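Search this book Enter keyword Go

Chapter 3
Teaching by Hand: Workplace Automation and the People Inside It

Ask a room of people what automation looks like and most will tell you about a fenced-off arm on a factory floor. Fair enough! That was the subject of the last two chapters, and it's still a big part of the story. But a lot of the newest work happens at ordinary desks, in ordinary offices, and it is done by people holding the gripper themselves. You pick up the tool, you do the task, and the tool keeps a record of how your hand moved and what was in front of it. Later on, a robot learns from that record. I find this one of the most exciting turns the field has taken, and we'll spend the whole chapter on it.
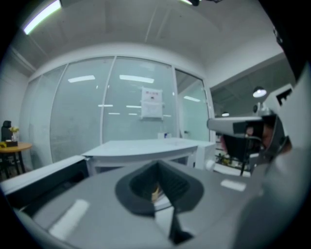 Think about what this asks of a worker. In the older style of automation an engineer watched you, wrote down your steps, and went away to program them. Your part was over before the machine arrived. Here your own skill is the raw material, and small habits you've never put into words (how early you open your fingers, how you come at a cup from the side when the table is crowded) suddenly matter to somebody. Inger Oddsson, who ran training at Bovix when the firm moved 30 people onto hand-held tools one November, told me the first thing she noticed was the talking. Packers who had worked side by side for years were comparing grips over lunch!

It's also tiring in a new way. A demonstration done at full speed may be too quick to be useful, and one done too slowly teaches the robot to dawdle. At Bovix a new starter repeated the same short task around 40 times before moving to the next one, and people soon began asking for breaks, better wrist support and a say in which tasks came first. They got all of these, though the wrist support took a while.

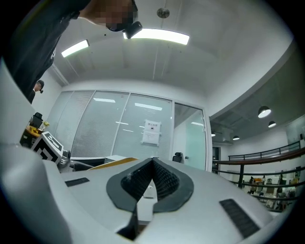 Figure 3.2 Hand-held gripper with black ridged finger pads, in use in an office with a glass-walled room.

Then there's the question of credit. Suppose a robot packs well since it learned from the best packer on the floor. Should her pay reflect that? Should she be able to take her recordings back if she leaves? Þórarinn Juhl, a shop steward at Gavlow, argues that demonstrations ought to be treated as skilled work with its own pay grade, and we'll read his proposal in full in Section 3.2. The managers at Ene saw things differently, and their reply is printed next to it so you can weigh the two.

Before you go on, pick a job you know well, paid or unpaid, and write down one movement in it that you'd have trouble explaining to a beginner. Keep the note handy. You'll need it for the Indix case in Section 3.3, where a team tried to teach exactly that kind of movement and had to start over.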